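Home / Tables and desks / Work tables

Willems white work table, large top

The Willems is a plain white table with a large smooth top, made by us in our workshop in Nonddale. Customers buy it for offices, laboratories and packing rooms. The top is one piece – there is no seam in the middle where dust can stay.

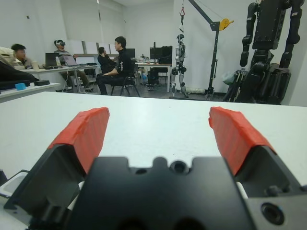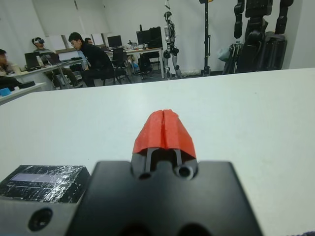
White table top in the front, white desks further back in the room.

The top is finished in matte white on both sides and the edges are closed. For daily cleaning use a soft cloth with lukewarm water and a little dish soap. Finger marks and light smudges go away with this. Please do not use scouring powder, it makes the surface dull and we can not repair it.

The table is delivered with 4 legs, 4 adjustable feet and one hex key. Two persons can put it together in 40 minutes. Tighten the screws again after the first weeks of use.

Maximum load: 100 kg, equally divided over the top
Color: white only
Cable opening: on request, please say the position when you order
Matching desk: see Bestent, same white, smaller depth

If you are not sure about the size, send us a drawing of your room with the doors and the windows on it. Ineke Jacobs looks at every drawing and answers by e-mail. For questions about delivery and stairs please ask for Toon Nijs.

Page updated January 13, 2022

© Hundeck, Nonddale | Contact | Delivery and returns | Back to top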